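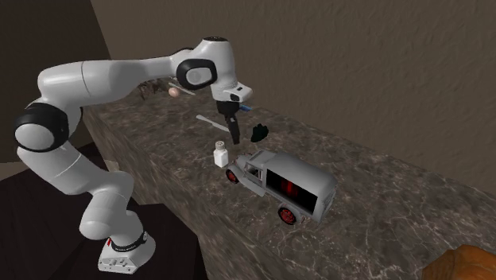
Peadar Duggan told us he nearly skipped the ad when he applied here, thinking a stone shop would only want people who had already cut stone. He had been laying floor tile for two years and had never touched a slab. He got the job, and he now runs the Jetdale installs.

Plornura Countertops is hiring a template and install technician for our Jetdale shop. Full time, starting in June.

We fabricate and install kitchen and bath countertops in granite, marble, quartzite and engineered stone. Most of our work is in private homes. The rest comes from small builders and a few restaurants.

What you will do
Visit customers' homes to measure cabinets and make templates
Mark sink, faucet and cooktop cutouts and go over them with the customer
Check cabinets for level and shim where needed
Load, carry and set finished tops with a crew
Glue and color-match seams, then clean and seal
Fill in the job sheet before leaving the house

What we need from you
A valid driver's license and a clean record
Experience in a building trade such as tile, cabinets, flooring or finish carpentry
Able to lift heavy loads with a partner, up and down stairs
Comfortable reading a tape to 1/16 inch
Polite with customers, including when the job is running late

Stone experience is a plus. If you have none, you will spend your first 6 weeks riding along with Dexter Bautista, our lead installer. You are paid your full rate during that time.

Hours and pay
Monday through Friday, 7:00 to 3:30. One Saturday a month, paid as overtime. Pay depends on experience and we will discuss it on the first call. You get 9 paid holidays, plus vacation after 90 days on the job. Health coverage starts on the first of the month after you are hired. We supply gloves, knee pads, respirators and hand tools. You supply your own boots.

How to apply
Send a resume or a short note about your work history to Aoife Ó Briain at the shop office, or drop it off at 2308 Bilik Road. Use the side door, as the front is for slab deliveries. Please include a phone number and the best time to reach you. Photos of past work are welcome but not required. We will ask for two references before making an offer.

Posted 2021-04-12. Open until filled.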